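Opérateurs et opératrices de téléopération, Susport

Susport recrute 2 personnes pour enseigner des gestes courants à une main robotisée. Vous pilotez la main à distance avec un gant, ou vous guidez les doigts à la main pour les prises fines. Chaque tâche est répétée 40 fois, puis relue avec l'équipe du projet Filla.

Poste à temps partiel, début en janvier, formation assurée sur place. Bonne dextérité demandée.

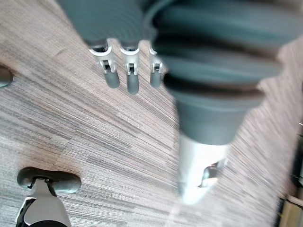
Faut-il savoir programmer ?
Aucune connaissance en informatique n'est requise, le logiciel d'enregistrement s'apprend en une matinée.

Candidature : une lettre courte et vos disponibilités, à déposer à l'accueil, bureau 302, avant 17 h. Référence à rappeler : 3077.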